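The Rulebook on the Fridge

I have a confession to make. When my editor asked me to write about rules for robots in people's homes, I said yes and then spent a week finding other things to do. Rules! I write about gadgets. I like things that light up. But I had already told Seema Uniyal I'd come and see her, and she is a hard person to cancel on, so off I went.

Seema runs the household group at Virken, a small outfit above a bike shop that writes practice guides for companies building home robots. These aren't laws, and you can't get fined for ignoring them. They're closer to the sheet of paper your babysitter finds on the fridge. The current guide is called Flilley (after a street, she told me, and then changed the subject), and it has 91 clauses. I read every one of them on the train and I only dozed off once.

The clause that everybody argues over is number 13. In plain words, it says a robot should go through a task in a simulated room before it tries the same task in a real one, and that someone has to look at what its cameras would see along the way. Watching the score go up doesn't count. A person has to sit down and look at the views.

"People hate it," Seema said cheerfully. "It's slow and it's boring and they all think their robot is the exception."

She sat me down next to Zeyu Dai, who does the looking. He has a big screen, a mug of tea and a form with 12 boxes on it, and he clicks through views from a simulated home one at a time. Some come from cameras out on the grippers and some take in both arms and the room. I got a crick in my neck within minutes, because none of them are level.

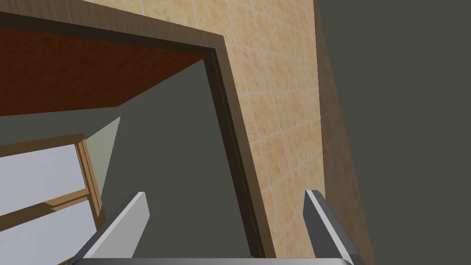
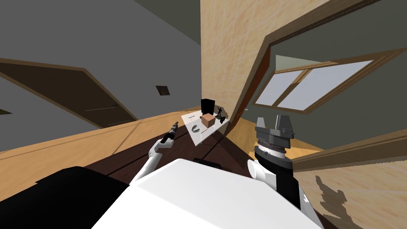
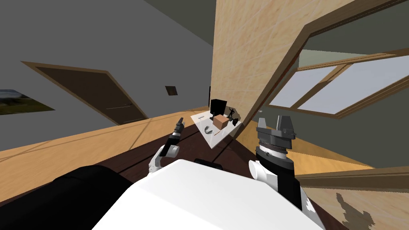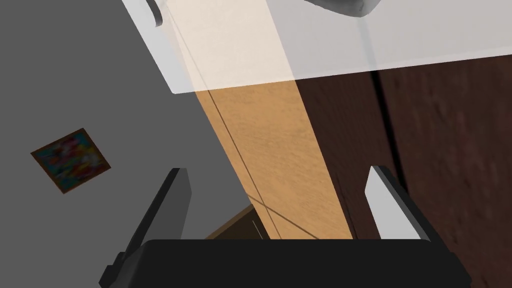 My first question was the obvious one. Why not just straighten everything out so a human can read it? Zeyu had clearly been asked this before. The guide says the reviewer has to see the view as the robot gets it, tilt and all, and may only turn a copy afterward. He thinks that's the best sentence in the whole document. If you tidy the view up first, he said, you start tidying up the problems too, and you wave through things you should have stopped for.

So what does he stop for? Mostly the dull stuff (his word!). Can you tell what's in reach and what's behind it? Does an arm hide the thing it's supposed to pick up? Would you, a person with eyes and a lifetime of furniture behind you, know where the edge of the table is? If he can't answer in a few seconds, he ticks "unclear" and writes a note, and the team has to reply to the note before moving on. They can disagree with him. They just have to do it in writing, with a name attached.

I liked that part a lot more than I expected to. I've sat through plenty of product demos where I asked what happens if it gets confused and got a very big smile back.

Not everyone is a fan, of course. Ubaldo Caruso builds arms at Caltier, and he called me from a parking lot to tell me so at some length. His team turned in 413 reviewed views in June, and by his account most of the notes that came back were about lighting. "I could have had two engineers building something," he said. He'd keep the review but shrink it, picking views at random and letting the team choose a few extra where they feel shaky. He also thinks the guide is much too trusting about simulated rooms in general. Real homes have a sock on the floor and a cat on the sock. You can pass clause 13 beautifully and still be no use at all in my kitchen.

I put that to Seema and she didn't argue. Clause 14 covers the first hour in a real home, and she wants it rewritten: slower arm speeds, a stop button that a guest could find, and one adult in the room who has read the short version. There is a short version, thank goodness. It runs two pages and my mother could follow it, though she'd have opinions about the font.

The rewrite goes out for comment this fall. Ubaldo is sending his random sampling idea in, and Zeyu told me he's going to oppose it, very politely, in writing, with his name attached.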